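Week 9 handout: Comparing hand-held grippers on cloth

Welcome back, everybody, and I hope the break treated you kindly. Last time we spent the whole session on hard things (cups, blocks, that stubborn roll of tape), and I promised we would get to fabric. So today is fabric, and mostly shirts, and I'd like you to read these notes slowly before you pick up a gripper, even if you feel you had the knack of it before the break.

We have two kinds of hand-held gripper to compare. The Hurau has long curved fingers and a wide opening, and the Clikico has a shorter jaw that closes more firmly. Neither is the right answer for every job, and I would be a little disappointed if your report said so. What I want to know is where each one starts to struggle - with a hem, a cuff, a thick seam - and how your own hand changes what it does to make up for it.

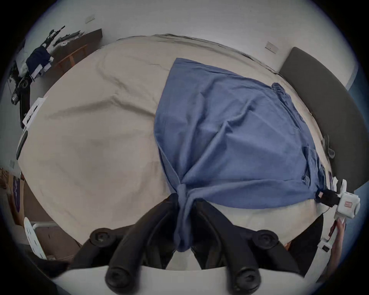 Reading time: 4 minutes

Two-handed work on a shirt is mostly a matter of deciding which hand is the boring one. One gripper holds a corner and stays put, and the other does the traveling. Beginners like to move both at once (I did too, for an embarrassingly long time!), and then the cloth slides across the sheet and you lose the edge you were working on. If the fabric bunches up between the fingers, open them, let it fall and take a fresh hold closer to the edge.

Keep an eye on your view as well. A wide fisheye lens takes in nearly the whole bed and a good deal of wall, and that is lovely for knowing where you are, but straight edges come out bowed. Please don't judge from the picture whether a sleeve is straight. Judge it from the bed, and make a note when the two disagree.

For the exercise, each pair does 40 grasps with each gripper, starting from a shirt spread out but not smoothed. Write down the spot you aimed for, whether the hold lasted through a slow lift, and anything odd. My own trial with the Clikico came out at 83 good holds in every hundred, on a very patient afternoon, so don't be discouraged by a lower number.

Reports go in the Gonosholm folder by the first session in April. Two pages is plenty, and a rough table is fine. Before then, please read the Žukauskas chapter on soft materials, at least as far as the part on pinching versus scooping - we'll start from there next week.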